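Bukberg Table, 240 Finish: Owner's Guide
Section 4: Clearing and cleaning the top

Read this section before you buy anything to put on the table. Most of what is sold for looking after light wood surfaces is coloured water with a nice smell, and Hudotitz does not supply any of it. You need a cloth, a little plain water and a clear top. The third of these is the one people skip.

4.1 Before you start

Do not wipe round things. We know everyone does it. A top that is wiped round the same notebook and the same cup for a whole winter ends up with pale islands and dull roads between them, and then we get a letter saying the finish is faulty. It very seldom is.

1. Take away anything holding liquid first. Bottles, cups, jars, vases.
2. Put the cap back on any bottle before you lift it over the table.
3. Gather the small things next: glasses, tubes, packets, loose lids and discs.
4. Move paper last, and lay it somewhere dry.

Note: one light cup is easy to forget because it looks harmless. A full paper cup knocked over in the middle of the top will reach the edge before you reach the kitchen roll.
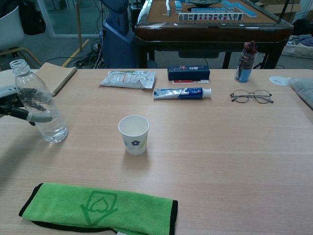
Fig. 4a. Table in everyday use, before clearing. Green microfibre cloth at front, open water bottle at left.

CAUTION: Toothpaste is a mild abrasive. There is a popular tip about rubbing it into white rings. Volker Petersen in our workshop tried it on 32 test panels with three different pastes, and every panel came out with a shiny patch bigger than the ring it was meant to cure. Keep the tube for your teeth.

4.2 Wiping down

1. Wet one corner of the cloth and wring it until it no longer drips.
2. Wipe with the grain, from one short end to the other.
3. Fold the cloth to a clean face and go over the top again, dry.
4. Wipe the edges and rounded corners by hand. Do not drag the cloth round them.
5. Wait 50 minutes before you put anything back.

Step 5 is longer than most guides ask for. Marlene Moura, who wrote the first version of this one, thought ten minutes was plenty - her own table has a ring on it to this day.

CAUTION: Cloths with a sewn trim or label should be folded so that the trim is on the inside. The cloth is soft, the stitching may not be, and a packet that says "scratch free" is usually talking about the cloth.

4.3 Putting things back

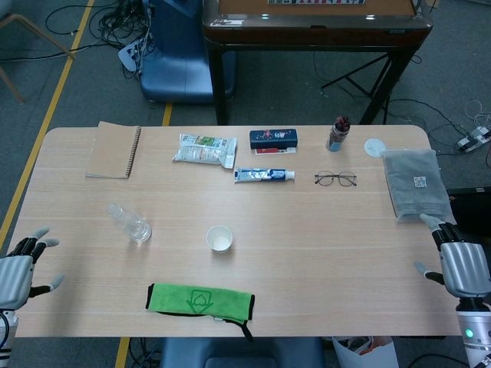

Putting things back is where we are least convinced by the advice going round. The Clegg booklet, which many of you will have had with an older table, recommends keeping the middle clear and lining everything up along the back. It does keep the front free for work, and it looks tidy from a doorway. But the back row is then never moved and never wiped. With a notebook, a crumpled bag of packets, a dark blue box, a glass jar and a pair of glasses all strung along the back edge, you have a strip of wood that sees no cloth and very little light. A bottle lying on its side in front of them is no better off, as it can roll. If you must have a back row, shift it along by a hand's width each time you clean.

1. Stand bottles up, capped, on a mat or coaster.
2. Lay glasses with the lenses off the wood. This is for the glasses, the table won't mind.
3. Do not let folded towels or bags hang over the edge. They get caught on sleeves and take their neighbours with them.
4. Keep coloured plastic bags and printed packets off the top overnight. Some inks transfer, whatever the maker of the bag says.

Note: a small round disc makes a fair coaster if it is wider than the cup. Check the underside for grit.

4.4 Oils, sprays and other offers

We are asked about Ameslow polish more than anything else. We have no quarrel with it, and we have yet to see it do anything on this finish that a dry cloth did not. If you want to use it, try it under the top first and leave it for a day.

Never use products sold for 80 grit sanded or unsealed wood. The top is already sealed and the oil will sit on it and collect dust.

For marks that remain after two cleanings, see Section 6, Repairs.

Section 4 revised 4/10/19, C. Riviere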